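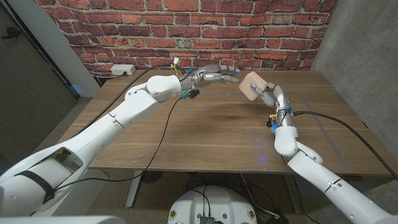 Home | Boards | New posts | Search

Posted in: Walls, Brick & Masonry

skandlow16
Has anyone sealed an indoor brick wall and been glad a year later? Ours is red brick with light gray mortar, wood table pushed up near it. The guy at Odukoya wants to sell me two coats of Narkness. I'm not convinced brick indoors needs anything.

mortarmouth
It doesn't. Vacuum it and leave it.

Regula Zürcher
Disagree. Mine shed grit on the table every morning until I sealed it.

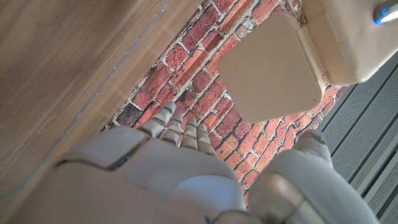
One coat, matte, and I quit wiping up dust. That was in May.

mortarmouth
Then your joints were bad and you painted over the problem. Check back in 6 years.

skandlow16
Did it change the color at all? The label says "invisible" and I've heard that before.

Regula Zürcher
A little darker. Try it down low first, by the outlet or somewhere you never look.

mortarmouth
Or spend the money on a brush.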